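Startseite » Montagezellen » Tischzelle Jendima

Jendima – Zweiarmige Tischzelle für die Kleinteilmontage

Hersteller: Brarnen Montagetechnik
Einsatz: Vormontage, Fügen, Umsetzen, Bereitstellen
Ausführung: Tischgerät mit zwei Armen und Arbeitsmatte
Lieferung: ab Werk, mit Einweisung vor Ort

Jendima ist eine Tischzelle mit zwei Roboterarmen für Betriebe, in denen kleine Baugruppen bisher von Hand vormontiert werden. Sie ist für Losgrößen gedacht, bei denen sich eine verkettete Anlage nicht lohnt und bei denen die Teile oft wechseln. Beide Arme arbeiten über einer gemeinsamen Fläche. Ein Arm führt die Baugruppe, der andere kann zugreifen, gegenhalten oder ablegen.

Die Zelle braucht keinen eigenen Raum. Sie wird an einem vorhandenen Montageplatz aufgestellt und von den Leuten bedient, die dort arbeiten. Eine Programmiersprache muss dafür niemand lernen. Die Abläufe werden vorgeführt, in Schritten gespeichert und am Bildschirm nachgestellt.

Aufbau

Die Arme stehen sich an der Arbeitsmatte gegenüber. Die Matte ist dunkel und matt gehalten, damit helle Kunststoffteile für die Kamera gut abgegrenzt sind. Sie ist ein Verschleißteil und kann einzeln nachbestellt werden. Spuren vom Ablegen und Verschieben der Teile sind normal und beeinträchtigen die Erkennung erst, wenn sie großflächig werden.

Die Greiffinger sind wechselbar. Im Lieferumfang sind längliche Finger mit Schlitzen enthalten, in die eigene Einlagen eingesetzt werden können. Für Ringe, Scheiben und Zahnräder empfehlen wir die weichen Einlagen aus dem Zubehör. Die Leitungen sind außen am Arm geführt. Das sieht weniger aufgeräumt aus als eine Innenführung, dafür lässt sich eine einzelne Leitung tauschen, ohne das Gelenk zu öffnen. 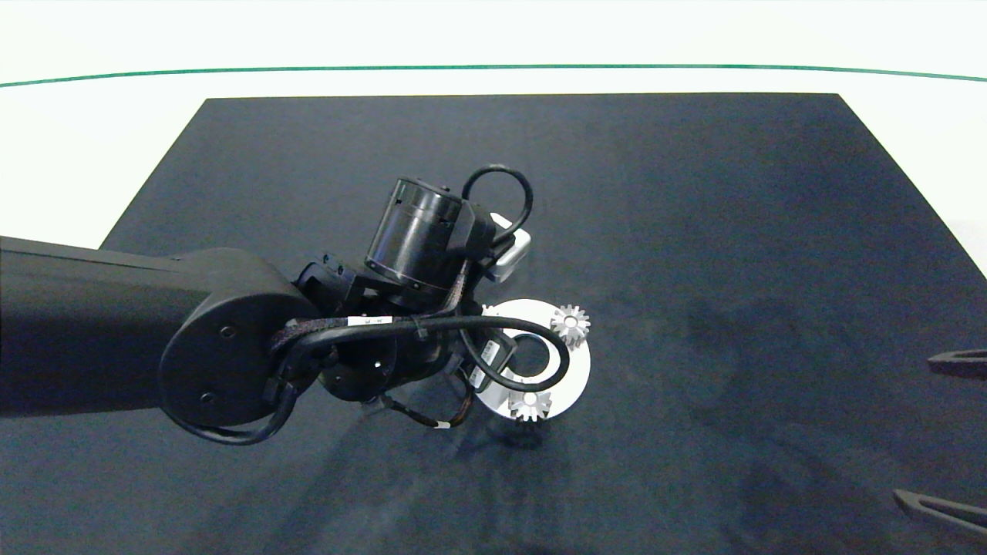 Jendima bei der Arbeit: Trägerscheibe mit zwei Stirnrädern am Greifer.

Typische Werkstücke sind Trägerscheiben, Ringe, Stirnräder, Buchsen und Gehäusedeckel aus Kunststoff oder Leichtmetall. Das Gewicht der fertigen Baugruppe darf 900 g nicht überschreiten, die Greifeinlagen zählen mit. Bei Teilen mit großer Mittelöffnung sollte der Greifpunkt am Rand liegen und die Bewegung langsam eingestellt werden.

Was sich am Arbeitsplatz ändert

Bei Dönmez Antriebstechnik läuft Jendima in der Vormontage kleiner Getriebe. Vorher saßen dort je Schicht vier Personen und setzten Räder auf Träger. Heute sind es zwei an den Zellen, die beiden anderen Plätze wurden in die Endprüfung verlegt. Diese Stellen waren dort schon länger offen.

Schichtführerin Zübeyde Karabulut beschreibt die Umstellung so: »Die ersten Wochen waren wir langsamer als vorher. Wir haben dauernd daneben gestanden und zugeschaut. Jetzt richtet man morgens ein, füllt nach und macht zwischendurch die Prüfung. Man sitzt weniger. Man muss aber öfter umdenken, das liegt nicht jedem.«

Nach ihren Angaben werden pro Schicht 262 Baugruppen fertig. Ein geübter Mensch ist beim einzelnen Teil weiterhin schneller als die Zelle. Der Unterschied entsteht über die Schicht, weil die Zelle in den Pausen weiterläuft und der Takt gegen Ende nicht nachlässt.

Remzi Akbulut arbeitet seit über 12 Jahren in der Montage und hat die Abläufe für die Trägerscheiben angelegt. Er wollte anfangs nicht an die Zelle. »Mir war wichtig, dass ich die Reihenfolge selber festlegen kann. Ich weiß ja, an welcher Stelle das Rad klemmt. Das stand in keiner Zeichnung.« Seine Reihenfolge ist inzwischen als Vorlage im Programm hinterlegt und wird auch in der zweiten Schicht benutzt. Über die Vergütung für das Einrichten wurde im Betrieb eine eigene Regelung getroffen. Wir raten dazu, diesen Punkt vor der Bestellung zu klären.

Weniger geworden sind bei Dönmez die Beschwerden über Daumen und Handgelenke. Dazugekommen ist das Nachfüllen der Teileträger, das in der ersten Planung vergessen worden war. Wer die Zelle aufstellt, sollte dafür einen festen Weg und eine Ablage in Griffhöhe vorsehen.

Einrichten und Anlernen

Die Einweisung dauert 7 Stunden und findet am eigenen Platz mit eigenen Teilen statt. Teilnehmen sollten mindestens zwei Personen je Schicht. Inhalte:

Einschalten, Referenzfahrt, Halt
Ablauf vorführen und speichern
Greifkraft und Greifpunkt einstellen
Fingereinlagen wechseln
Fehlteile aussortieren, Ablauf fortsetzen
Sichtprüfung der Leitungen und Steckverbindungen

Einweisungen übernehmen Boonmee Suwannarat und Volkan Bilgin aus unserer Anwendungstechnik. Türkisch und Englisch sind nach Absprache möglich.

Sicherheit

Die Zelle wird ohne Schutzzaun, aber nicht ohne Gefährdungsbeurteilung betrieben. Diese ist Sache des Betreibers. Eine Vorlage liegt den Unterlagen bei. Während der Bewegung wird nicht über die Matte gegriffen. Lange Haare sind zusammenzubinden, Schlüsselbänder abzulegen. Außen liegende Leitungsschlaufen dürfen weder gekürzt noch mit Kabelbindern am Gelenk festgezogen werden, sie werden für die Drehung des Handgelenks gebraucht.

Wartung

Wöchentlich: Matte feucht abwischen, Fingereinlagen auf Risse prüfen.
Monatlich: Schrauben an Gelenken und Greifer kontrollieren, Beschriftungsfähnchen an den Leitungen auf Lesbarkeit prüfen.
Jährlich: Inspektion durch Brarnen oder einen eingewiesenen Partner.

Zubehör

Weiche Fingereinlagen, paarweise
Ersatzmatte, dunkel
Leitungssatz Handgelenk
Teileträger Firno für Ringe und Scheiben
Teileträger Firno für Zahnräder
Untergestell, höhenverstellbar

Die Firno-Träger sind stapelbar und passen auch auf handelsübliche Montagewagen. Eigene Träger können verwendet werden, wenn die Teile darin immer in gleicher Lage liegen. Schüttgut kann die Zelle nicht vereinzeln.

Nicht geeignet für

Scharfkantige Stanzteile ohne Entgratung, ölige Teile, Arbeiten mit offenem Klebstoff sowie Baugruppen, die mit Drehmoment verschraubt werden müssen. Für Schraubaufgaben bitte gesondert anfragen.

Probebetrieb und Anfrage

Vor dem Kauf ist ein Probebetrieb mit Ihren Teilen möglich. Senden Sie uns dazu einen Satz Musterteile und eine kurze Beschreibung des heutigen Ablaufs, gern auch handschriftlich vom Montageplatz. Ansprechpartnerin ist Ayten Özkan im Vertriebsinnendienst. Die Termine für den Probebetrieb werden derzeit ab September vergeben.

Stand der Angaben: 4. Mai 2019. Technische Änderungen vorbehalten.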